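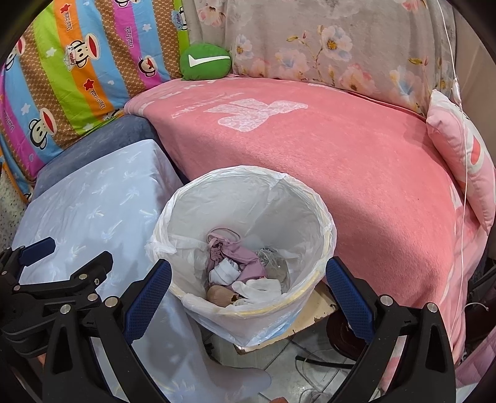 搬迁前的资料清理：Sikport办公室工作小结

今年二月，本人所在的Trinent翻译部结束了在Sikport旧址的租期，迁入同一条街上的新办公室。搬迁前的资料清理由本人牵头，自一月中旬起，至交钥匙前一日下午四时止。现将经过与体会整理于此，供从事类似工作的同行参考。本文仅代表个人意见，所涉保管年限均为本部门内部规定，各单位应以当地法规及自身合同为准。

一、清理前的基本情况

翻译部成立以来，纸质资料一直由各项目负责人自行保管，没有统一编号。清点时共登记文件夹870个，分放于三间房间和走廊尽头的铁皮柜内。其中一部分封面只写客户简称，一部分只写年份，另有若干封面空白，须逐页翻阅方能判断归属。

新办公室的档案架经测量最多可容纳300个文件夹。也就是说，超过一半的资料必须在搬迁之前作出处置。部门曾考虑租用外部仓库，Halima Muli询价之后认为长期费用偏高，且调阅一次须提前两个工作日申请，遂未采用。

二、分类标准的确定

标准的讨论比预想的时间长。初稿将资料分为“保留”“扫描后销毁”“直接销毁”三类，试行两天后即发现不足：译员的手写术语卡片、客户退回的校样、已经作废但附有批注的合同草稿，放入任何一类都有人提出异议。后增设“待议”一类，每日下班前由三人共同审看，当日有结论的当日归类，没有结论的贴黄色标签，次日再议。

最终执行的标准如下：

凡有签字或盖章的合同、验收单、保密协议，一律保留原件，不论年份。
凡项目往来稿件，结项满五年的，扫描首页与末页后销毁；未满五年的，整卷保留。
凡术语资料，先由Bakari Mohamedi核对电子术语库，已收录的销毁，未收录的录入后再销毁。
凡含个人信息的资料，如证件翻译底稿，单独装箱，碎纸处理，不得投入普通废纸。
凡私人物品，退还本人；联系不到本人的，封存一年。

第四条须特别说明。证件类底稿在过去的管理中最为薄弱，有出生证明、成绩单的复印件夹在普通稿件当中，翻到时往往在一叠校样的中间。此次清理中，凡稿件卷宗均由两人各翻阅一遍，进度因此放慢，本人认为是值得的。

三、执行过程

第一周由Naomi Simiyu负责登记。她设计的登记表只有五栏：编号、房间、封面文字、页数厚薄、处置意见。起初有同事建议增加客户名称、语种、字数等栏目，她没有同意，理由是清理阶段的表格越长，填写的人越容易留空。事后看，五栏表格基本填写完整，这一判断是正确的。

第二周开始集中处置。碎纸机系向楼下的Massawe会计事务所借用，对方只在中午和傍晚闲置，因此碎纸工作安排在这两个时段。装订钉须事先拆除，拆钉一项所费工时超过碎纸本身。倘若重新安排，本人会在第一天就把拆钉工作分给每一位译员，在各自翻阅卷宗时随手完成。

扫描工作使用部门原有设备。文件命名采用“年份—编号—页次”的格式，不使用客户名称。这一点曾有争议，Musyoka Khaemba认为不利于日后检索。折中的办法是另建一份索引，编号与客户名称的对应关系只保存在索引中，索引由两人掌管。

全部工作结束时，经处置销毁的文件夹为495个，整卷保留的按年份重新编号。保留部分合计375个，仍超出新架容量。经商议，将较薄的卷宗合并装订，同一客户同一年度的合为一卷，最终得以全部上架。合并时每卷首页附有原编号清单，以备查对。

四、几份意外发现的资料

清理期间所见资料，多数并无可记之处。有两件略作记录。

其一为一套完整的术语卡片，共29张，内容是港口装卸用语，用蓝黑墨水书写，斯瓦希里语、英语、中文三语对照。卡片没有署名，部门内亦无人能认出笔迹。Bakari Mohamedi核对后发现，其中若干条的中文译法比现行术语库更为妥帖，已提交修订。卡片原件没有销毁，现存于新办公室的玻璃柜中。

其二为Stonevura项目的首份译稿。该项目是翻译部承接的第一个长期合同，当时的负责人Maximiliano Cifuentes现已退休。译稿每页都有他的批注，语气严厉，个别页面的批注多于正文。依标准此卷应予销毁，三人审看后一致同意破例保留，并将其中十余页复印，用作新译员的培训材料。

五、体会与建议

关于时间。本人最初的估算只考虑了搬运和碎纸，没有考虑争论。资料去留牵涉每个人过去的劳动，有同事为一份十年前的校样迟疑良久，这是人之常情，计划中应当留出余地。建议将预计工期延长一半。

关于权限。“待议”一类的最终决定权应在开始之前书面明确。本次前三天未作规定，黄色标签越积越多，至第四天才确定以两票为准。

关于日常管理。搬入新址后，部门规定每季度末用一个下午整理卷宗，凡结项资料一个月内编号上架，桌面不得存放已结项的纸质稿件。此项规定执行时间尚短，效果有待观察。

关于电子资料。本次清理未涉及共享硬盘。硬盘中的重复文件恐怕多于纸质资料，其清理标准正在起草，待试行后另文说明。

附带一提，旧址走廊的铁皮柜因无法通过新办公室的楼梯转角，最终留给了下一家租户，柜门钥匙共两把，已随房屋钥匙一并移交。

读者留言（4）

灯塔路译者：
请问扫描首页与末页的做法，客户方面是否需要事先告知？我们单位的合同里写明结项后须“全部返还或销毁”，留两页恐怕也有问题。

博主回复：
感谢提醒。合同中有此类条款的，一律从其约定，不作扫描。正文中漏写了这一条，特此补充。

小满：
港口那套卡片能否公开？本人正在整理类似的词表，斯瓦希里语部分一直找不到可靠的参照。

退休档案员老周：
合并装订务必用棉线，勿用金属夹，沿海地方几年就生锈，锈迹会渗到第三四页。原编号清单建议首尾各附一份。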